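May 2, 2022
From: Diane Campbell
To: the Ledcombe desk and craft list

Sorry for the slow answer, the month got away from me. Replying below the quote because I know some of you hate it the other way.

> Hi all. We're redoing the craft room at Sturnby and every table
> has its own heap of stuff on it. Pencil cases, little boxes, glue
> sticks, bits of felt. By the end of a session you can't find a
> clear spot to put down a sheet of paper. Do people use drawer
> units, or trays, or what? Also the table tops are a mess, fluff and
> crumbs from erasers everywhere, and they are starting to look
> scratched. Is it worth refinishing them? We have 600 to spend on
> the whole room and I'd rather not blow it all on the tables.
> Thanks, the Sturnby lot

OK so. Don't buy drawer units. We did, ten years back, and everything went into the drawers and stayed there. People put things away and then bought them again. What we use now is one shallow tub per table. Plastic, rounded corners, low sides. Everything that lives on that table goes in the tub, and if it doesn't fit in the tub it doesn't live on that table.

Low sides matter more than size. With a deep bin you get layers and the layer at the bottom is basically gone. With a shallow one you can see the lot from a chair. Stand the flat things on edge along the inside wall – boxes, cases, that sort of thing – and they take up next to no room. Lying down, three of them fill the tub and you're back where you started.

Then the brush. Every table gets a small hand brush of its own, and it stays out.
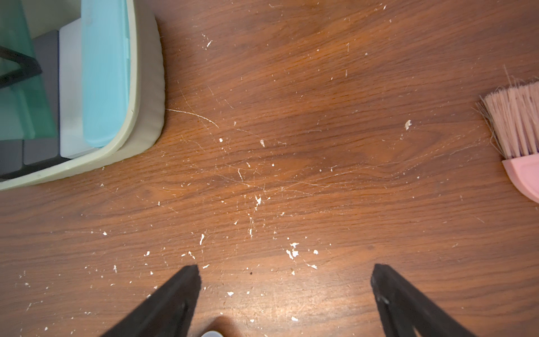

We tried one shared brush on a hook by the door and it got used maybe twice. People won't cross a room for eraser crumbs. They will pick up a brush that's next to their elbow. Soft bristles if you can get them, the stiff ones just flick the bits onto the floor or onto whoever's sitting opposite. Brush before the tub gets moved, not after, or you drag the grit along under it and that's where a lot of the fine scratches come from. I'm fairly sure of this, the tables where folks slide the tub around look far worse than the ones where they lift it.

White bits show up terribly on dark reddish wood by the way. Same amount of fluff on a pale table and you'd never notice. So if yours are the brown ones like ours, they may be cleaner than you think. Run your hand over one. Half of what looks like a scratch is a hair or a bit of thread and comes right off. We had a table down as ruined and most of it wiped away with a damp cloth.

About refinishing. I got a price from Vieira in January, 50 a table to sand and reseal, and for our room that came to 800 all in. Which, no. And they wanted the tables gone for ten days and we had groups booked in. So we did nothing and I don't regret it. Damp cloth, dry cloth, a bit of furniture polish every so often. Scratches are still there. Life goes on.

If you have money left put it into mats. Plain flat dark ones, one in front of each tub, and do the cutting and gluing on that. Ours came from Celtlow and they're nothing special, they do curl a bit if you leave them in the sun by the window. Store them flat.

One thing I would do differently – we gave every table the same stuff in the tub, and it took forever to sort out whose pencil case was whose when they wandered. Now the cases have a small label up near one end, where you can read it without taking the thing out. Printed, as handwriting rubs off. Put the table number on it and what's meant to be inside. Doesn't need to be big.
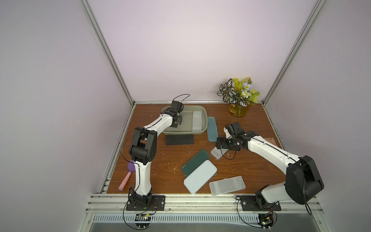 Should the pencil cases go in the tub or next to it? Next to it while people are working, since they're in and out of them the whole time, and back in the tub when the session finishes.

Same goes for the brush really, it can lie beside the tub all session. End of session is: cases in, brush the table toward you into a dustpan or a bit of folded card, wipe if it's sticky, tub to the middle. Takes a couple minutes if everyone does their own table. It takes half the evening if one person does the lot, ask me how I know.

Oh and light colors for the tubs. Gray or beige or whatever, doesn't matter, but not black. We had two black ones and every dark thing dropped in them dissapeared, scissors with black handles especially.

What else. You asked about lids. Didn't bother. Lids mean people stack them, and then somebody wants the bottom one. If yours have to be put away in a cupboard between sessions then OK maybe lids, but if the tables stay up leave them open.

Have to run, there's a delivery at the Ledcombe end and I've got the only key. If you want the label sheet I can send it over, its just a one page thing, you'd need to change teh table numbers. Let me know how many tables you've got and whether they're all the same size, ours aren't and it does make a difference with the mats.

Diane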